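Setting up a cold drinks table for the street party, one long table, no sink close by. Ice ends up everywhere and the bowls all look the same. How do you lay it out so people don't bunch up at one end?? 300 flyers went out so could be busy. Using my own kitchen stuff, nothing fancy.

– Nélida Montecinos, Wesville

### Thoa Lò

Did this last August. Spread it out more than feels right. Ice in the biggest bowl, scoop stays in it, smaller bowls well apart for fruit, mint, sugar, whatever. Folded cloths go near the ice – not at the far end where you have to reach over the cups. Slice limes and lemons before anyone shows up and leave them on the board.

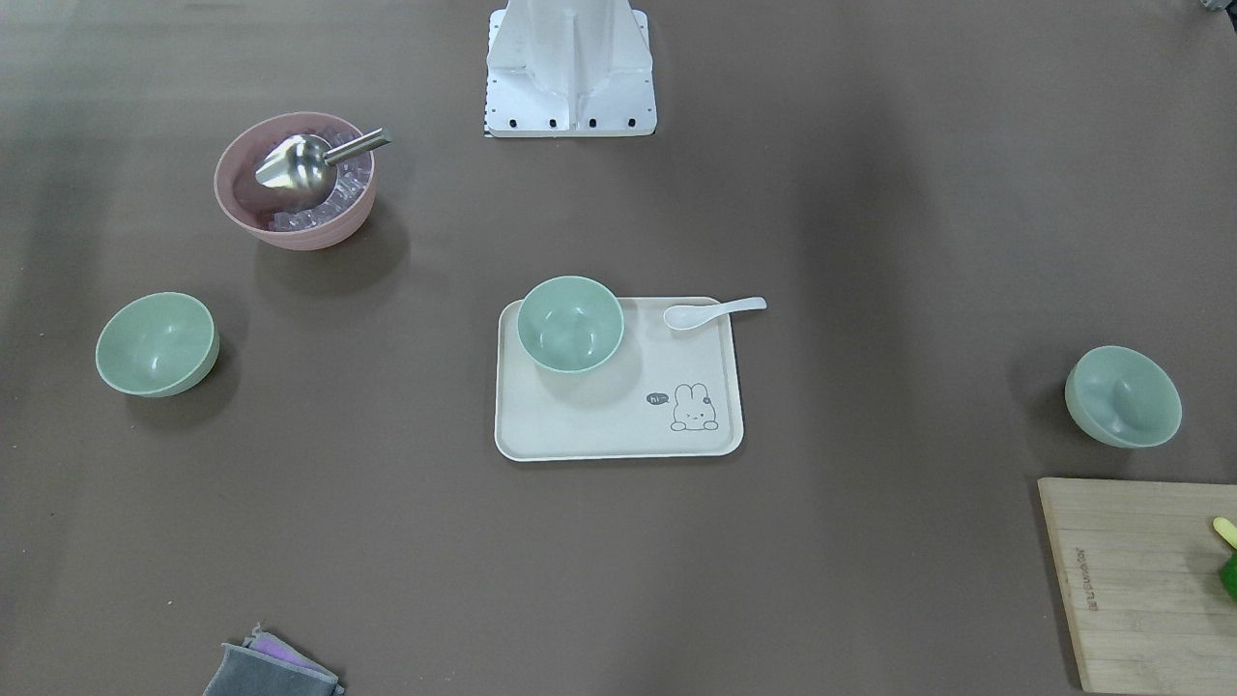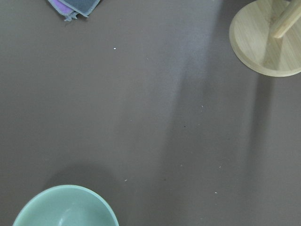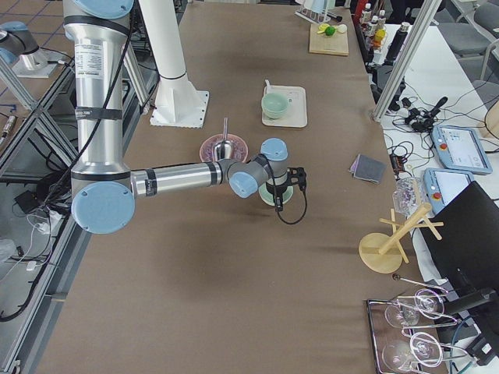 ### Ngọc Cù

Agree on the cloths, get dark ones. Lime juice and syrup stains show on everything else. I'd do two ice bowls though, one each side, then the line splits by itself. Refill from a cooler underneath. Also brown paper over the table, tape it at the corners, roll the whole mess up at the end. Best tip I ever got.

Bottles along the back edge so sleeves dont catch them.

### Tariq Kakakhel

Just buy bags of ice and put out cans. Much less work.

If you must do bowls use different colors, pink for ice and green for the rest, then you can tell people "pink bowl" and they stop asking. And a papertowel stand at each end, you will run out. We went thru four rolls and that was a small crowd.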